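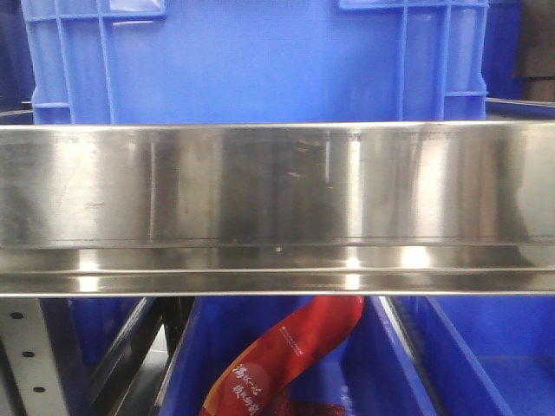 Shelf edge with blue bins, red package in the center bin below.

Ticket: Miranda grasp scorer, low yield on Prikgate set
Opened by: Dalibor Baláž

Filter kept 1,543 of 2,000 episodes. Expected more. Rejects cluster on depth dropout near bare steel -- the scorer reads missing depth as a failed grasp.

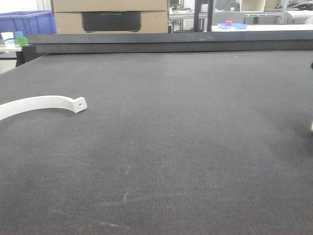 Reran with the dropout mask on and the threshold unchanged. Rejects fell to 218. Hand check of 500 kept episodes is still open.
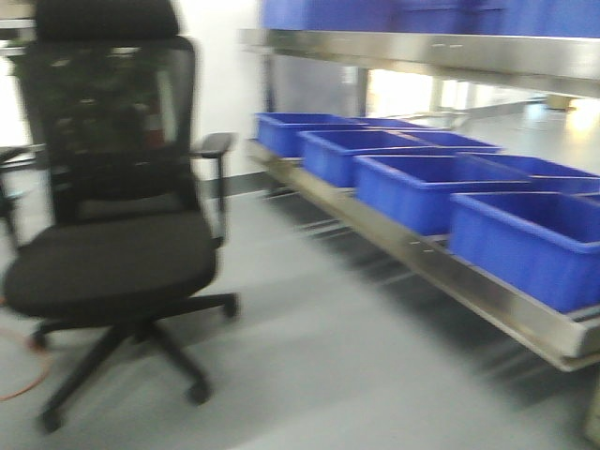 Does the mask change the training split?
Only the kept list changes. Split seeds stay as they were in January.

Status: pending hand check.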